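29 January 2022

Choir tonight and I'm still buzzing! Marisol Lindqvist brought the new Lazaridis piece, 86 bars of it, and we got through two pages.
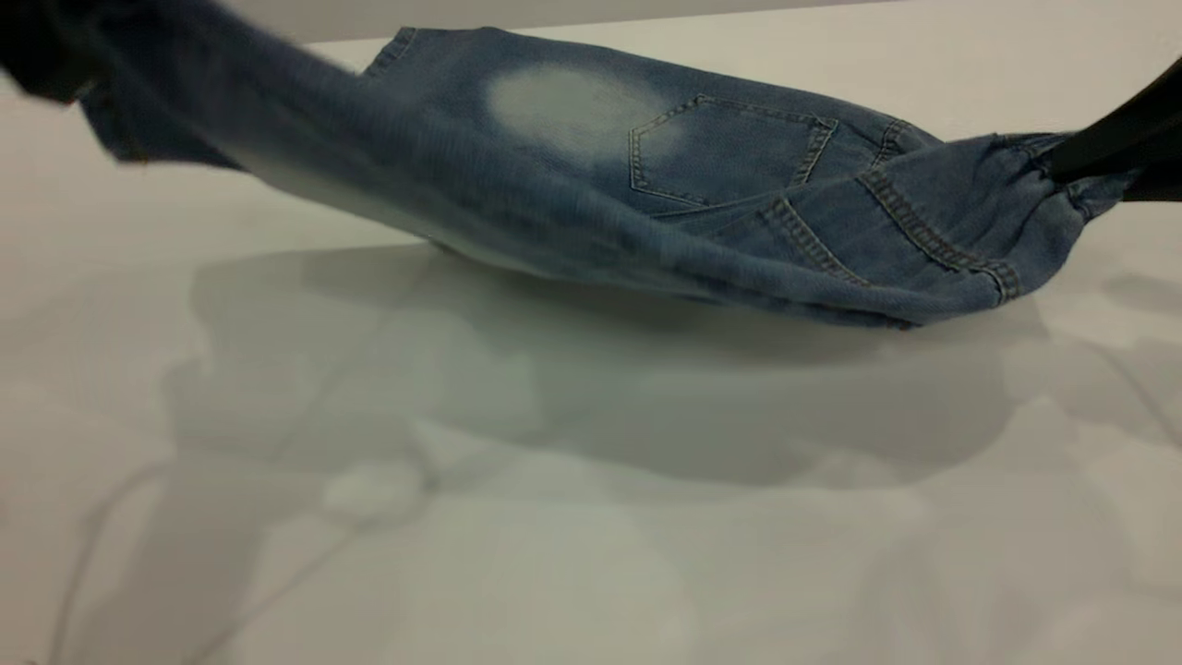
Light blue jeans, back pocket up.

The altos get the tune for once (finally!!) and Manolis held the low note so long I forgot to come in.

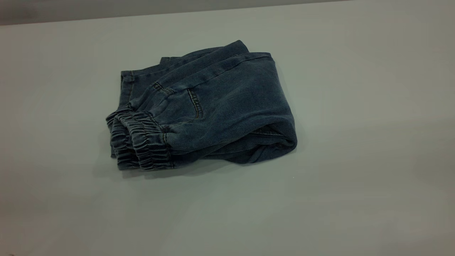 Then we ran the ending twice more, slower, and I could hear every part lock together. Brikholm in March, I can't wait.

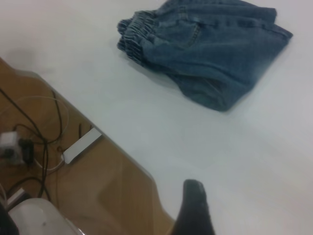
Still humming the alto line in bed. For the concert it's black on the bottom half, so no folded blue denim with a stretchy waist for me, sadly. Must ask Marisol about skirts.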